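Zuvura fixture tray, used five months for PC disassembly
Posted 6th July

I bought this tray in February for our shared workshop, where we are building a cell that takes old desktop computers apart. I paid 1,812 for the tray with the block set, and I think it is fair to write what I got for this money.

First the mounting. The tray comes with slot nuts, and it took me 20 minutes to fix it on our slatted aluminum table. The manual is short, and in one place the drawing shows the older version of the tray, so please look at the part in your hand and not only at the paper. After that I taught the pick positions from the Zusirent software. The coordinates that Zuvura gives in the data sheet were good for the big pockets. For the narrow slots I had to correct them by hand.
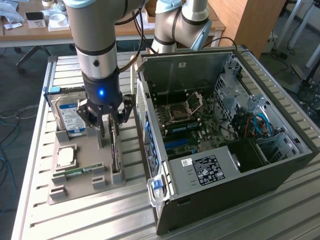 Three-finger gripper at the tray, with the hard disk, CPU and RAM module in their places and the open tower on the right.

What I like most is the pocket for the CPU. It is rectangular and has enough space at the sides for the fingers. The long groove for memory is also well made. A hard disk can stand vertically in the back slot, and so it needs very little room, but you should put it in straight. If it goes in with a small angle, it stops halfway and the arm gives a force error. I had this 11 times in the first week, then I made the approach slower and it became rare.

I like less the small raised blocks. They are useful as stops, but their edges are sharp at delivery and I had to sand them a little. Also the gray color is so light that every fingerprint remains on it.

I compared with the Aduvach tray before I bought. It costs 1,975 and includes a cover, but its slots have one fixed width, and for mixed parts this was not enough for us.

Support answered me after two days and was polite. They sent the correct drawing.

For thin parts I would still wish a deeper slot. Four stars from five.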